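Sanna adds fruit drawer cabinet to its range

By Sanna press office
Share 11 | Comments 0

Furniture maker Sanna is bringing its two-drawer Olow cabinet to shops.
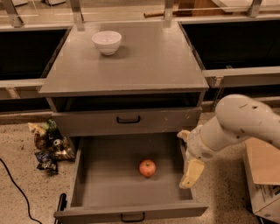 WURNELER, May 2021 — The grey cabinet has an open recess above two drawers with black pull handles. The lower one suits apples and other fruit.

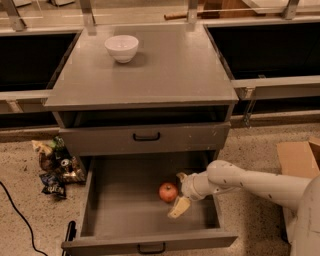

Price and stock

Olow costs 47 pounds. A first run of 700 is ready — orders open now. The top has space for a bowl.

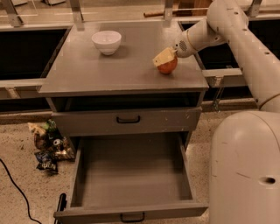

Can both drawers be used for food?
Sanna suggests fruit in the lower drawer and cloths in the upper one.

Contact: Sanna press office, Wurneler
© Sanna | Back to top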